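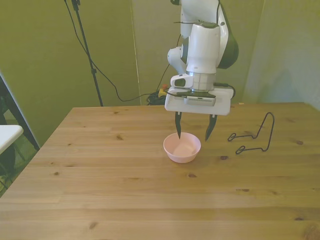
What should go on a pine table top that has to stay pale and get wiped down every day?

A soap finish, put on thin and repeated, with the surface taken to 400 grit first. Oil is tougher but it yellows, and on pine the yellowing is uneven between the soft and hard grain. Varnish keeps the wood cleaner than either but shines under the lamps, and once it is scratched the whole board has to be done again.

2022-06-11

Table top, third entry. The earlier ones are in the old book and cover the sanding and the trial boards. I am writing up where we are before the Jollex tin gets put away and we all forget which side of the offcut was which.

The boards came from Hofstetter, from the batch they sell for shelving. Nothing special. They are knotty, and I was asked more than once why we didn't pay for clear boards. The knots don't matter for what we do on it. The grain is easy on the eye and a scratch gets lost in it. The only trouble with knots is resin, see further down.

Finished size is 121 cm along the planks and 88 cm across. It was slightly longer as delivered. One end was out of square and I took it back with the track saw, then broke the edge by hand with a block. The cut end drinks anything you put on it, so it had two extra coats of soap and is still thirstier than the face. Check it in August when the room is at its warmest. If it is going to split it will start from that end.

Finish. Three test strips were made up on the offcut:

Strip A: Jollex white soap, mixed as on the tin, three coats, buffed between coats with a dry cotton cloth.
Strip B: the same, but half strength and five coats.
Strip C: the clear oil we had left over from the shelves in the corridor, one coat, wiped off after ten minutes.

They sat on the window sill for 7 days, half of each strip under card. Strip C had gone noticeably more yellow on the open half. A and B I could not tell apart by eye. To the hand B is smoother. A had a slight drag, as if there was still something on it, and when I rubbed it with a dark cloth a little white came off. So B it is. It takes longer but the coats go on in a minute or two, and the waiting can be spent on other jobs.

The whole top was done to the B recipe. Notes for next time:

- Mix with warm water and let it stand. Freshly stirred it is full of bubbles, and they leave small rings.
- Work with the grain, a full plank at a time, and don't stop half way along. Stopping leaves a line, and the line stays until you sand.
- Wipe the surplus off with a second cloth. The first cloth is loaded by then and only moves it about.
- The first coat raises the grain a lot. Let it go hard, then one light pass with the 400 on a cork block. After that it raises less each time.
- Do the underside as well. I skipped it on the trial board and that board cupped. On the real one both faces had the same number of coats.

Cleaning. The finish wants a damp cloth and nothing else. No kitchen spray. The spray in the cupboard by the sink took the soap straight off the offcut, and left a patch that felt dry and furry. If somebody has used it by mistake, let the patch dry out fully, a quick rub with the 400, two coats of B, done.

Crumbs and dust go first, with the soft brush. Wiping over grit is what made most of the scratches on the old top. They were all curved, the same sweep as an arm with a cloth in it.

Things that stand on the table. The pink bowl is the one that gets used most and it has been kind to the wood so far. I ran a finger round the foot of it and there was nothing sharp there. It is light enough to shift if you knock the table, so it tends to be dragged a bit when people put it back where it was. Please lift it. The matte surface also holds on to fingerprints more than I expected. They come off with the same damp cloth as the table. I would not put it through the scourer side of the sponge, the matte will go patchy.

The bent black wire stand is the one I worry about. It has a tall loop at one end and the low arms lie down on the wood, so all the load is on thin lines. When it is pushed sideways the ends can dig in. I tried it on the offcut: laid down flat and lifted off, no mark at all. Slid a hand's width with a bit of finger pressure, it left a dent you could feel with a nail. Pine is soft and no finish will change that. Options were a dab of clear silicone on each end, heat shrink over the lower bends, or a felt pad. Silicone looked poor and picked up dust within the day. The felt made the stand wobble. I have cut a length of heat shrink and will try that next, though it changes how the thing sits and that needs checking against the earlier notes before we commit.

If the dents do appear, they can be steamed. Damp cotton folded over the mark, tip of the iron on low, a few seconds, look, repeat. It worked on the offcut with the soap finish. It took the soap off in the same place and I had to put two coats back. Don't try it over a knot.

Knots. Before the first coat I went over each one with a fingertip. Most were hard and dry. One near the front was slightly tacky, and I scraped it with a card scraper and wiped it with meths until the cloth came away clean. We didn't use knotting. It is made for going under paint and the shellac leaves a shiny disc with a hard edge. Resin may well come back when the lamps have been on for a long stretch. Scrape, meths, soap again. It is a five minute job and I would rather do it twice a year than look at shiny discs.

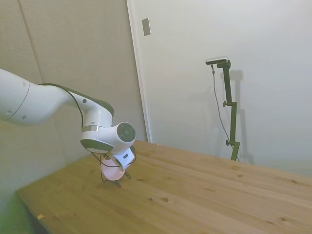 A remark added under the last entry, in pencil and unsigned, says the knots will stand proud in a couple of winters whatever we put on them, that the board round them shrinks and the knot does not, and that a shallow bowl set down half on a proud knot will rock. The same hand suggests turning the boards over when it happens and starting again on the other face.

Fair point on the shrinking. I had only thought about resin. I put a steel rule across the worst of the knots and there was no light under it, so we are flat today at least. I'll do the same in August and write down what I find, and again when the heating has been on for a while. Turning the boards is possible, they are held from below with slotted brackets and not glued to the frame. The slots need to be left with room to move. If you have the table apart for any reason, put the screws back in the middle of the slot and don't do them up as hard as they will go.

On small bits. I keep finding little flecks on wood that was brushed not long before. Some of it will be splinters from the plank edges, where the 400 hasn't really reached, and some is dried soap out of the open grain. A vacuum with the brush head gets both. The yellowish bits could be resin dust or could be off the cork block, I can't tell them apart. Worth changing the block, it was shedding at one corner.

Backdrop cloth, as it is next to the table and got the same going over. The greenish-beige fabric behind is the Diltent stuff, bought by the metre. It picks up fluff and shows it. Lint roller from the top down, then leave it hanging overnight. We tried a steamer on a spare piece and it took the creases out well enough but left the bottom edge slightly wavy. I have not used it on the real one. The fold between the two panels keeps coming back however it is hung. I've stopped fighting it. If it matters for anything you are doing, say so and we'll look at clips.

Colour of the cloth against the pine: we had a discussion about whether something cooler would set the wood off better. There is a grey in the same range. I asked for a sample and have heard nothing. The present one is fine and it doesn't throw much of a cast on a pale top. That was the complaint with the dark green we had at Janumcombe, where everything pale came out looking slightly ill.

Cost, for anyone who wants to do the same: the boards were the bulk of it. One tin of Jollex did the trials, both faces and the edges, with more than half left. Abrasive we had already. I have put the receipt in the folder.

Left to do:

Heat shrink on the wire stand, try on the offcut first.
New cork block.
Label the spray bottle in the cupboard NOT FOR THE TABLE.
Another coat on the cut end.
Write strip A, B and C on the offcut in proper marker, the pencil is going already.
Ask Hofstetter if they keep a board or two back from the same batch, in case we need to replace one.

Two more things about the soap. The mix doesn't keep. What was left over from the last coat had gone to a jelly by the morning and smelled slightly sour, so make what you need, a jam jar is plenty for one face. And keep the lid of the tin pressed down hard. The flakes take up damp from the air and clump, and clumps don't dissolve properly, they sit in the mix and then you get a white smear half way along a plank.

The cloths are rinsed and on the rail. Don't use them for the floor.

Related entries
Table top, second entry: trial boards and the cupped one
Table top, first entry: cutting to size
Corridor shelves, which oil and how much
Janumcombe: hanging the dark green cloth
Sink cupboard, what is in the bottles
Pads and feet for wire things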